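Set safety walk-through, Stage 9
Series: Lellix, season 2
Checked 2025-10-01 by Ondent

Exits clear: yes
Extinguishers tagged: yes
Cable ramps taped: no. Fix before call.
Fog machine vented: yes

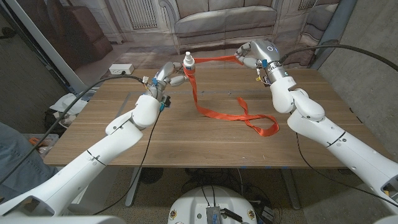
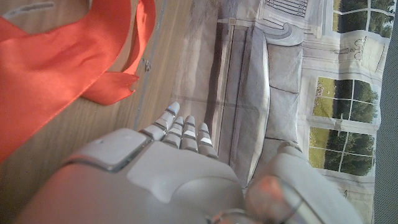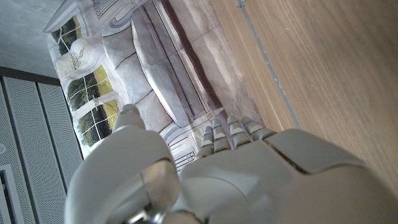
The cellar set needs another look. Its stair rail moves under load and the breaker hatch is blocked by flats. Rastogi to refit the rail. Tabletops on this set should be kept clearer than the wooden one in the second picture, where a large printed sheet lies flat. No open drinks near the dimmer rack.

Lamp over door 602: loose, rehung. Recheck in January.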